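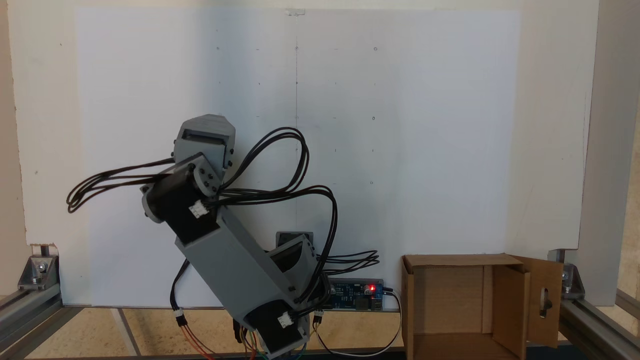 Workshop tips: when the arm drops

Last April our printed arm fell down in the middle of a move. The elbow motor had lost its plug, pulled out by a cable loop that was too short.

Switch off the power before you touch any plug. Keep your free hand under the elbow — it falls without warning.

Leave slack at every joint, then tie the cable to the link, never to the motor.

Move the arm by hand through its full range 3 times before power goes on again.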